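Stirkix Bench Chores
Data card, version of Mon 10 March

What this set is for

Stirkix is a collection of simulated episodes in which a robot arm does small jobs at a workbench. We built it to find out how far current control policies are from being useful on a shop floor. So far they are a long way off.

Contents

The release holds 430 episodes over two tasks. Each is rendered from several viewpoints. Rooms, furniture and lighting come from the Vetura scene pack. 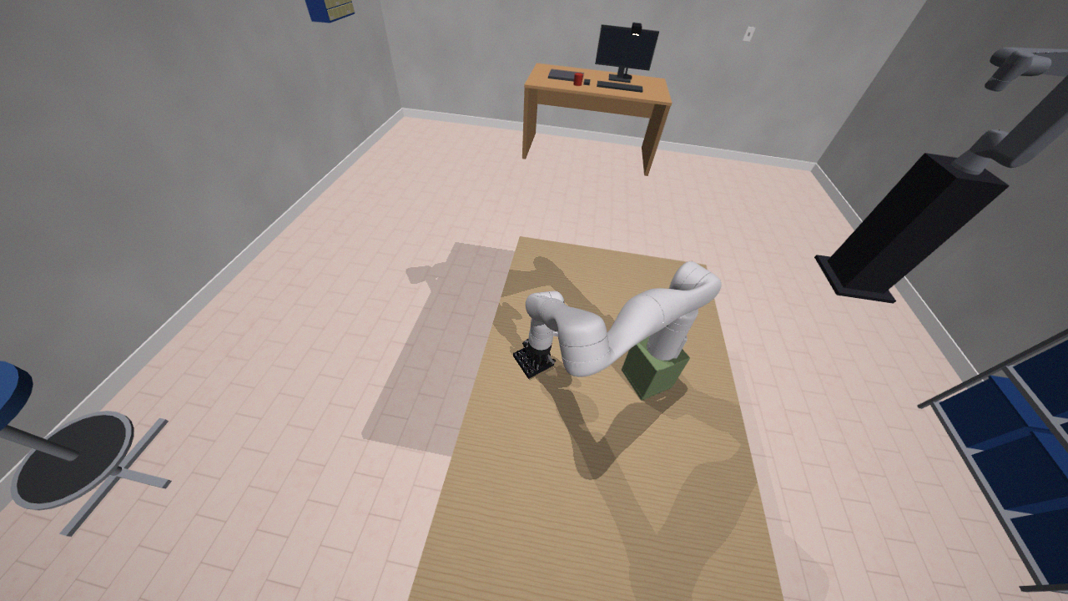

Gripper over the black board, overhead view.

Baseline results

We ran the Akolgo policy for 200 trials per task. It finished 99 on the board task and far fewer on the pegs. Most failures were poor alignment before the fingers closed. A person new to either job gets it right within a few tries.

Scores apply to simulation only. We have not tested on a real arm, and contact between small parts is the weakest part of the physics.

The pegged block is the harder object. The pegs stand close together and overlap from low camera angles, as in the view below.

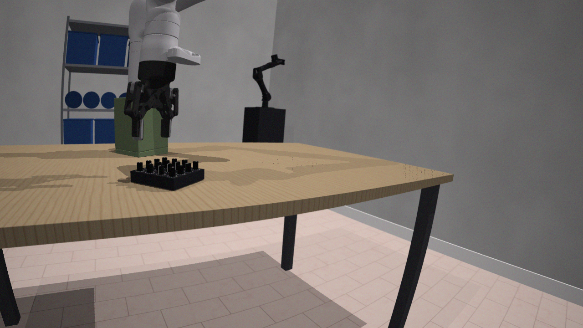 Known problems

Shadows vary a good deal between episodes. Policies trained on one viewpoint do badly on the others.
Episode 237 has a missing action log. Skip it.

Licence

Free for research use. Please cite Stirkix and Vetura.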